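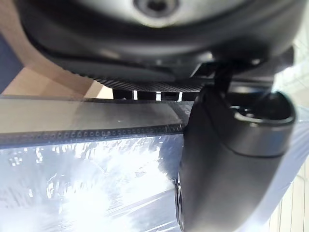
4 min read

Most grip failures on hand tools come from the coating, and the coating usually fails for chemical reasons long before it wears through. Soft-touch rubber goes sticky when the plasticizer migrates to the surface. Skin oil speeds this up, and so does a hot garage. A knurled pattern does not stop the process, but it hides it for longer. Fine crosshatching like that on the black band here leaves less surface in contact with the hand, so tack builds up where fingers mostly don't reach. Smooth dark plastic shows every stage of it.

I kept a Gundurico screwdriver and a Skurport one in the same drawer from November on. The Skurport handle was tacky by spring. The Gundurico was fine, apart from a dull patch near the collar.

Cleaning works up to a point. Isopropyl alcohol on a lint-free cloth, five minutes of rubbing, then talc. If the layer smears and comes off in rolls, strip all of it — a half-stripped handle is worse than a bare one. I finish with 300 grit on the hard core underneath.

Jianhua Su wrote to me that heat-shrink sleeve is a decent replacement. I have tried it on one handle, a Curisau nut driver, and it has not slipped yet.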